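Shoe swap is back at the Gulthorpe hall, and the floor is finally done

If you walked past the hall on Shih Street this November and wondered why the lights were on until all hours, I can tell you. We were sorting shoes! The Gulthorpe shoe swap opens its doors again this month after a long gap while the main room got its new floor, and I spent most of an evening in there in my socks helping get things lined up (shoes off on the new boards until further notice, so wear your good socks).

For anyone who missed it last year, you bring in a clean pair you don't wear anymore and you go home with a pair you will. Kids' sizes go fastest, then running shoes, then anything black that could pass for work. Last time 730 pairs changed hands, and I came away with rain boots I still wear every time I walk the dog out toward Urkstead.

The big change is the layout. The old way was one giant heap per size on folding tables, and you'd find a left shoe at one end and spend 20 minutes hunting for the right one. Now every pair gets tied together by the laces or clipped at the heel and set out in rows on the floor, smallest by the stage and biggest by the door. It takes longer to set up, but you can walk down a row and see everything at once. Slip-ons go along the side wall by the radiators.

I'll admit I got distracted. There's a whole row of black sneakers that all look the same from above, and you really have to turn them around and check the heels to tell which is which. One has ridges on the sole that come right up the back, and once I'd noticed that I was looking at the heel of every shoe in the place. My own are worn flat, so guess who's swapping.

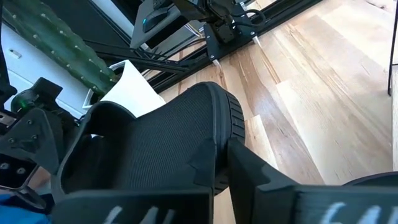
A black mesh shoe over the hall's wood floor, heel and ridged sole up close.

The floor itself cost $2,031 more than the hall had set aside, and the bake sales over the summer covered the difference. I think it was worth it. The old one had a soft spot near the kitchen that everybody knew to step around, and I still step around it out of habit.

Drop-off runs from 6 in the evening every weeknight until the swap, at the side entrance. Please knock the mud off first, and check inside for insoles you want to keep. No ski boots or skates this time, as there's nowhere to put them. Clirnetti Bakery is bringing coffee and those little almond rolls on the morning of the swap, and doors open at 9. Parking is behind the library, and the hall lot is for unloading only.

Single shoes from last year are still in the box by the coat hooks. If you've been missing a brown left loafer, please come get it.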